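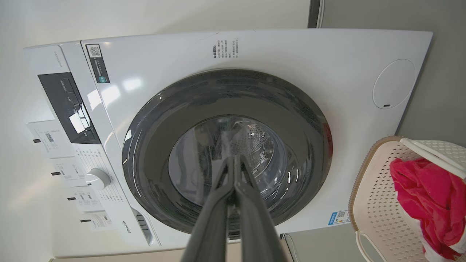
March, laundry corner, morning

Starting a new page for the washer because the old notes are scattered over three people's notebooks and half of them contradict each other. Bảo wants a verdict on whether the Hisense can go on the list for the Citley flats. I am less keen on verdicts than he is.

What we have so far is one machine and a lot of confidence. Malte ran the first loads and wrote "very good rinse" next to each of them. No numbers. I asked what very good meant and he said the towels felt right. I don't doubt his hands but I can't put them in a table.

The paper tags are still hanging off the control panel. Leave them on until someone has copied the lot into the folder. The sticker with the QR code stays too. I would take anything printed on a tag as a claim to be checked, same as I would from a salesman.

Loads for this round, all cotton, same batch of towels from Sampaio:
Load A — short program, 60 g of the Brilex powder
Load B — same program, 60 g Brilex, extra rinse on
Load C — same program, no powder at all

C is the one Malte thinks is a waste of water. I think it's the only one that will tell us anything. If the towels from C look like the towels from A, then the powder isn't doing much on this kind of dirt and we have been grading the wrong thing for weeks.

Weighing: one dry towel came out at 250 g on the bench scale. Malte's page has 200 g for the same towel. Either he read it off the label or the scale was sitting on the cable again. I weighed it twice more and got 250 both times. So every water retention figure on his page is suspect, and I've put a pencil line through them. Not erased, just lined through, Malte, you can argue with me.

About the door. The complaint in the shared log (entry 143, no initials, thanks) says "door glass never dries, seal must be bad." That is two statements and only the first could be called an observation, and a thin one.
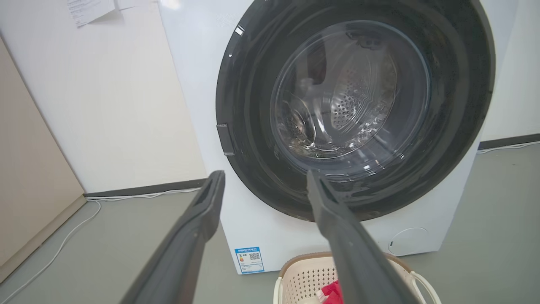

Droplets on the inside of the glass, low down, are what I'd expect from any front loader that gets shut between loads. It says nothing on its own about the seal. For a leak I want water on the floor or a damp strip of paper under the door, and entry 143 has neither. Plan is to tape dry kitchen paper along the bottom of the front before Load A and read it after each load. If it stays dry for all three I'm closing the complaint.

Smudges on the black ring around the door: wipe them off before starting, plain damp cloth, no spray. Otherwise somebody will write them up as residue. It's glossy and shows everything, and I can't tell a fingerprint from powder film by looking.

Bảo asked if we should add the Stestovico softener while we're at it. No. One change at a time. Their leaflet promises softer towels and shorter drying, and I'd like to see either of those on its own first. Put it down for the next round.

Things I still don't believe:
That the short program uses less water than the normal one. We have never metered it.
That the drum was empty of old powder when Malte began. He says he ran a rinse. It isn't written down.
That three loads is enough. It's what we have towels for.

To do before lunch: copy the tags, level the scale, find the water meter (last seen under the sink, Bảo?). Door left open overnight from now on, drawer too. Whoever shuts it, put your initials and the time in the log.

Load A goes in when the meter turns up.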